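Do You Really Need a Conveyor Belt for That?

2018-12-13

I have a low tolerance for sorting systems. In July I bought a set of drawer dividers on the promise that they'd change my mornings, and all they changed was where I lose my keys. So when Leonilde Guerreiro told me her sorting bench at Dolton had made clearing up "almost pleasant," I went over mainly to argue with her.

Her setup is a belt. A long green one, with aluminum rails, next to a big white desk. The idea is that stray stuff goes on the belt, and whoever is standing at it decides what each thing is and where it lives. Cups, headphones, the little odds and ends that pile up on any desk people share. 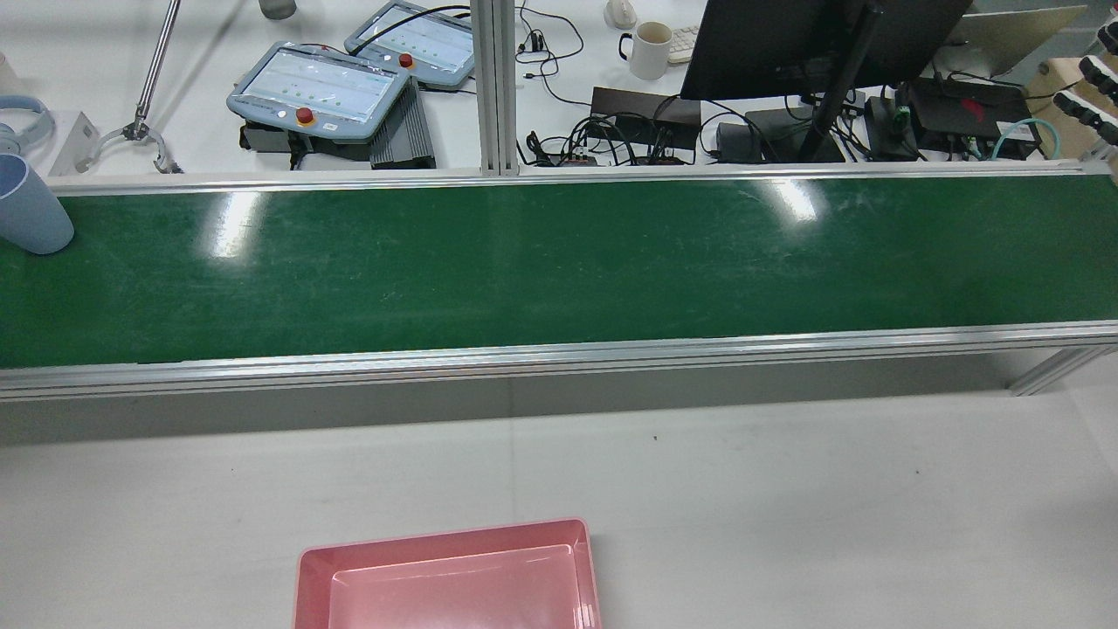

My first objection was that a belt is just a table with ambitions. You can put a cup on a table. You can leave it there for a month, too, and I suspect you can do the same on a belt. Leonilde says the narrow surface makes the difference, since you can't spread things out and pretend they're organized. I'll give her half of that. A wide surface is an invitation, and my own kitchen counter proves it daily.

My second objection was the price. She got hers secondhand through a place called Gavus and wouldn't tell me what she paid until I'd had coffee. It was 60 dollars, plus 38 for delivery, and that's less than I spent on the drawer dividers and the matching labels. I had nothing to say to that, so I complained about the scratches. The surface is covered in them. She says she stopped seeing them after four days, and I believe her, because that's how long it takes me to stop seeing anything.

What I still don't buy is the claim that it saves time. She'd read something on the Jesunero forum about handling each object only once, and she repeated it to me like scripture. But a cup still has to be picked up, looked at, and taken to the sink. I tried to get her to tell me which step had gone away. She changed the subject to bins.
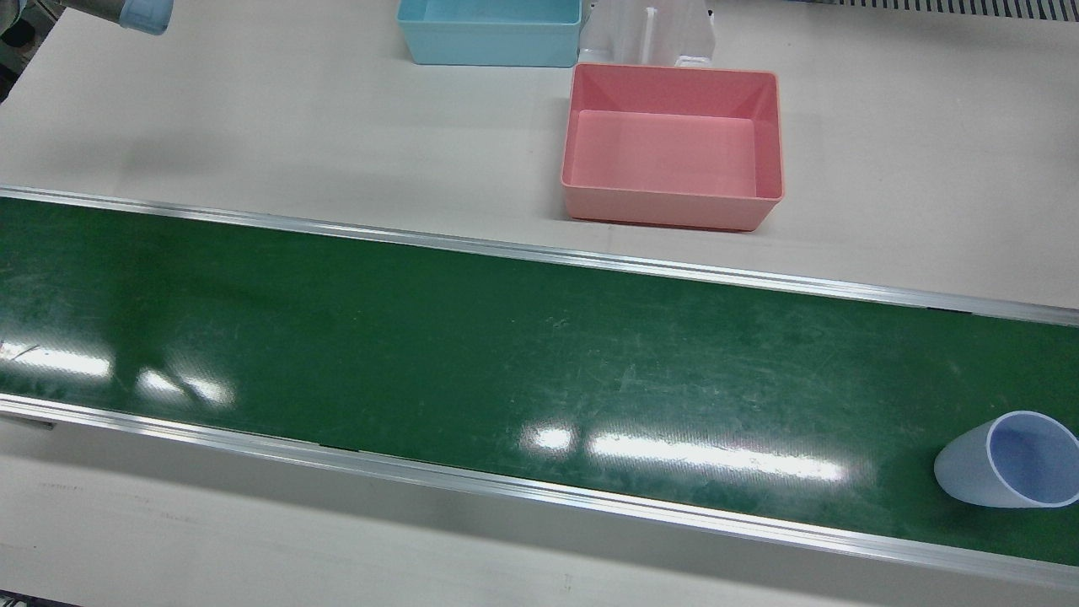

A cup on its side on the belt, and the pink bin on the table behind.

The bins I can get behind. Plain plastic, no lids, no labels, no little drawings of what goes inside. Lids are where tidying goes to die in my house, and I have four lidded boxes in the hall closet that I'm now a bit afraid to open. I came home and took the lid off one of them. Mostly chargers, including one for a Mak radio I gave away years ago. I'll do the other three when I've found somewhere to put the lids.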